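January, trial bench, short-cut line

Started 7.40 with the Nidero die insert, batch 2069. The supplier's sheet says the new coating gives a smoother surface at the same throughput and that cracking after drying "disappears". I'd like to know who wrote that and what they had been extruding.

Semolina from Gevico, same lot as the last run on the old bronze insert, so the flour shouldn't be what separates the two. The dough felt a touch stiff at the start and I gave it a bit more water. That muddies the comparison already. Should have left it alone and thrown the first tray away. Noted so that whoever reads this doesn't take the surface photos too seriously.

Surface: yes, smoother. Also paler, and the ridges on the rigatoni look shallow to me. The sales people call that a premium finish. Sauce will slide off it. We'll cook some against the bronze and see, blind if someone else will do the plating, as I've clearly made up my mind.

Dryer at 80 degrees for the main stage, then the usual slow rest. The Usuga humidity probe in the top zone is reading low again. I moved it down a shelf and it went on reading low, which makes me think it's the probe, but the handheld one is hardly better and I wouldn't swear to either. Nothing in today's humidity column should be quoted to a customer.

Checked the trays after the rest. 17 cracked pieces in the sample from the new insert. The bronze sample had roughly the same by eye, but it was sorted by a different shift and they are kinder than I am. So "disappears" is wrong at least. Whether there's any improvement at all I can't say from this.

Pressure at the head was lower than with bronze, and that's the one thing I half believe. Could be the extra water, though. Needs repeating dry, from a cold start, without me fiddling.

Pulel want to know if they can put the insert on their stand at the spring show with our name next to it. I've said not yet. A sample tray under good lights tells you very little about a shift's worth of product, and I don't want visitors asking me about crack rates I can't back up. 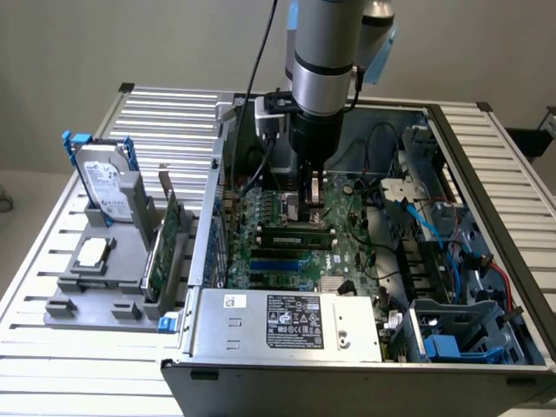

If they push, they can have the head pressure trace with the water addition written on it in ink. Next run is 2 trays per insert, one person sorting both, old probe out. Die is soaking in the left-hand sink, please don't scrub it.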